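Thursday, 1st December
By the tools desk

The engineer is late, then she isn't, then she's talking before the laptop is even open. She looks after the control stack at Draltton, a small software shop that writes the layer between a planner and an arm, and she has a release to get out. So we talk fast.

First question, what's broken. She laughs. "Timestamps. It's always timestamps."

The product is called Arex. It takes in camera frames and joint states, hands them to a policy, gets back a short chunk of motion and plays it out on the arm while the next chunk is being worked out. Simple on a whiteboard. The bit she's spent since May on is the seam, the spot where one chunk ends and the next one starts.

"Old version, you'd get a hitch. Every seam. The arm would be going left, and the new chunk would say well, I think we're over here, and it'd twitch. On a big move you don't care. With the fingers an inch from something light you care a lot."

The something light, these days, is a cup. Her test task is cup and kitchen scale: put the cup on, take the cup off, don't drag the scale, don't hit the squeeze bottle standing next to it. She picked it for being boring. No insertion, no cloth, nothing anyone would put in a demo reel.

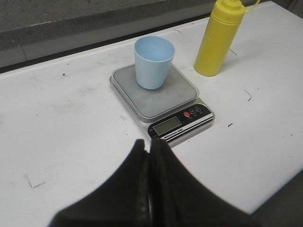
"I want a task where the policy is basically solved, so when it goes wrong I know it's my code," she says. "If I test on something hard I'll spend a week blaming the model."

And does that hold up? Mostly. She counts 1,044 logged runs of the cup task on the new build, and 8 of them she still can't explain. Those 8 have their own folder. She opens it, closes it. Not today.

The fix for the hitch was not clever, by her account. Each chunk now carries the time of the frame it was planned from, not the time the planner got done with it. The player throws out the steps that are already in the past and blends the rest in over a short window. "People read that and go, you weren't doing that already? No. We weren't. We had the arrival time. It worked on my desk, where the planner was fast, so it shipped."

Planner latency is the number she watches now. Over 400 milliseconds and the blend starts to run out of road, because most of the chunk is stale by the time it lands. At 900 the player gives up, holds position and asks for a new plan. She fought for the hold. Others at Draltton wanted it to finish the old chunk and hope.

"Hope isn't a state. I can't log hope."

Two views go into the policy, one at the wrist and one fixed. I ask which matters more and she makes a face. Wrong question, apparently. The wrist view is great up close and nearly useless for telling you where the rest of the table went. The fixed view knows where everything is but its sense of depth near the cup is poor. What broke her for a month was the two of them being out of step.

"Wrist camera over one bus, fixed camera over another, different buffering. So the policy is looking at now in one eye and a bit ago in the other. And it copes! That's the annoying part. It copes well enough that the success rate barely moves. You only see it in the approach, it kind of hesitates. Creeps in."

How'd you find it, then. She plotted finger speed against distance to the cup, old build and new build on one chart, and the new one had a flat spot it shouldnt have had. Then a long evening with the Gisard viewer, scrubbing both streams side by side. Gisard is the in-house replay tool, and she talks about it with more warmth than she does Arex. It lines up frames, joint states, planned chunks and what the arm was really told to do, all on one timeline, and lets you drag one stream against the others until the motion matches. The offset that lines them up is your clock error.

"Before that we had a script that dumped to a video file. You can't debug timing off a video file. It's got its own opinion about timing."

On perception she's blunt. There's no detector in the loop for this task, no pose estimate of the cup, none of it. She used to write that sort of thing. Does she miss it? A bit. "You could point at a box on the screen and say, there, it thinks the cup is there. Now I've got a policy that does better and I can't point at anything." What she does have is a check that runs beside it, slow, on the fixed view only. Compares the end of a run with what the end ought to look like and flags the odd ones. It doesn't stop the arm, and it isn't allowed to.

It also doesn't read the scale. I assumed it would. Everyone does, she says, and no: the scale is there as a small raised platform with an edge you can miss. A reading would be nice. It's on the list. It has been on the list.

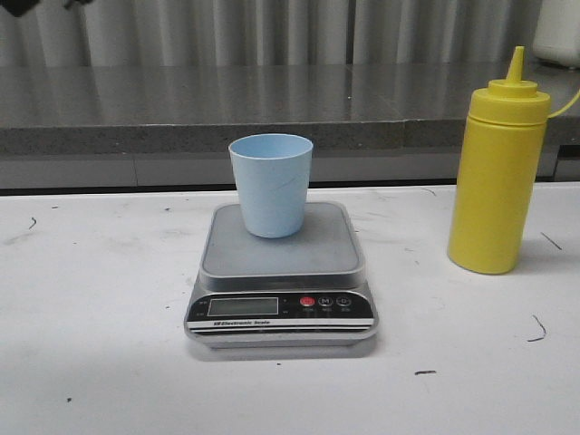
What the planner doesn't know

Carvalho is the other half of the work, the planning side, and the younger of the two projects. Arex plays motion; Carvalho decides whether to ask for motion at all. Right now it's a short state machine with a learned step in the middle and she'd like it to stay short.

"There's a pull to make it smart. Give it the whole job, let it reason over everything. Then it's three in the afternoon and you're reading a transcript to find out why the arm is parked."

Her rule is that each step in Carvalho needs a condition you can test from the log by itself. Approach ends when the fingers are inside a set distance. Grasp ends on finger width and motor current together, after a bad stretch of trusting width alone. Release ends when the fingers are open and the wrist has backed off. If a step can't be written that way it gets split untill it can.

What about recovery? Thin, she admits. One retry from a fixed start pose, then stop and flag. She has a branch with something better on it, where the arm backs up along its own path instead of going all the way home, and it's faster, but it does odd things when the cup has shifted between tries. Not merged. Won't be in this release.

Would she open up any of it? Gisard, yes, if she can strip the internal log format out. Arex no, not her call. She's already half turned to the other screen, where a test has come back red. Timestamps? She scrolls.

"No. Missing import. I'll take it."

Contact the tools desk | Copyright, all rights reserved | Back to top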